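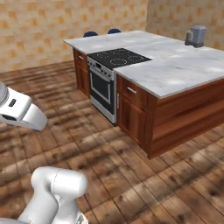
I've been making my own vegetable stock since I moved to Ollness, where the one grocery store sells the boxed kind for more than I'd pay for a decent sandwich. It's easy, it freezes well, and it uses up stuff you'd toss anyway (I keep a bag of scraps in the freezer door and just keep stuffing it).

## What goes in

- about 600 grams of scraps: onion ends, carrot peels, celery tops, leek greens, mushroom stems
- 6 peppercorns
- a bay leaf
- a handful of parsley stems
- cold water to cover, plus an inch

Skip broccoli, cabbage and anything in that family. I tried cauliflower leaves once and the whole apartment smelled like a school cafeteria until bedtime. Beet peels taste fine, but your risotto will be pink!

## Cooking it

1. Dump the scraps into your biggest pot, still frozen.
2. Add the water and bring it up slowly over medium heat.
3. Once it bubbles, turn it down until you only see a lazy blip now and then.
4. Throw in the peppercorns, bay leaf and parsley.
5. Leave it for 48 minutes. I started with an hour and kept cutting back, and this is where I like it – sweet, with no bitter edge.
6. Strain through a sieve and let it drip. Don't squash the vegetables or it goes cloudy.

No salt yet. I salt whatever I'm cooking later, and that way I can boil the stock down without wrecking it. 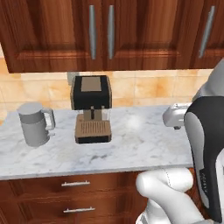
*Upper cabinets and tiled backsplash.*

## Freezing it

Cool the pot in a sink of cold water, then get the stock into the fridge. Next morning I pour it into muffin cups, 100 ml in each, freeze them solid and pop the pucks into a bag. Two pucks will loosen a pan sauce and six or so make soup for me plus lunch the next day.

They keep until you forget what they are, so write the month on the bag. Mine says November and there's one puck left in it, so I guess I'm making more tonight.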